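Workshop notebook, Enthorpe studio
11/08/2025

Natural dye tests for the Sisurville craft fair. Walnut hull on wool, alum mordant, 45 minutes at low heat. Color came out a flat tan - I wanted more red in it. Second pot had madder added, 11 grams, and that is closer.
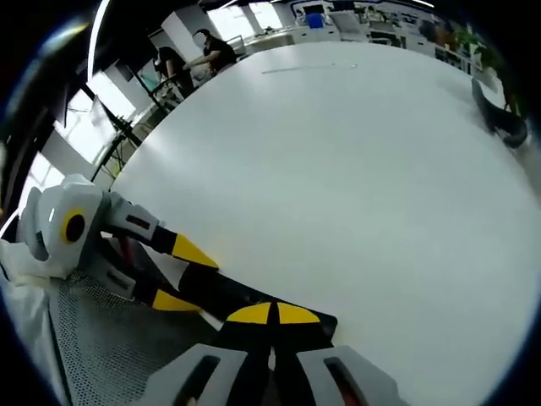

Round white tabletop, center and right.

Linen samples still take the dye unevenly. I scoured the April batch only once, so the next lot gets two washes. Cut 27 swatches from the Allonico cloth and tagged them on the back corner in pencil.

Open items:
1. Ask the fair office if the Athumani baskets can share our stall.
2. Settle the display. A potted plant and plain white are enough, no printed backdrop.
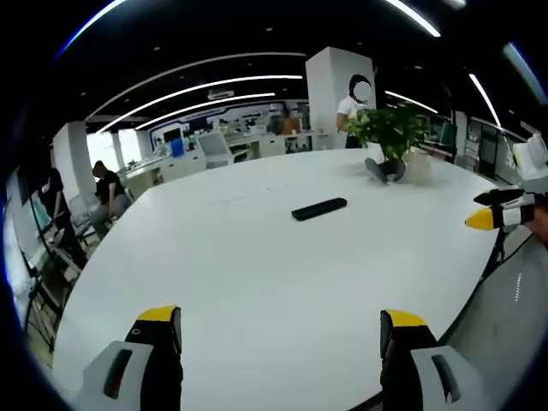
3. Reorder alum and cotton tape. Supplier code is 736, same as last time.

Indigo vat went weak again. Fed it and left the lid on. If it is still pale in the morning I will start a new one and keep this for the light blues.

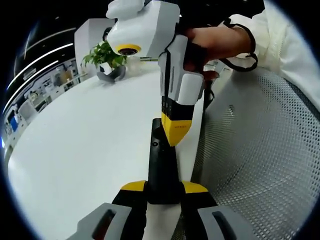 White grip, wrist strap, yellow tip.

Hem the table runner next, then press it.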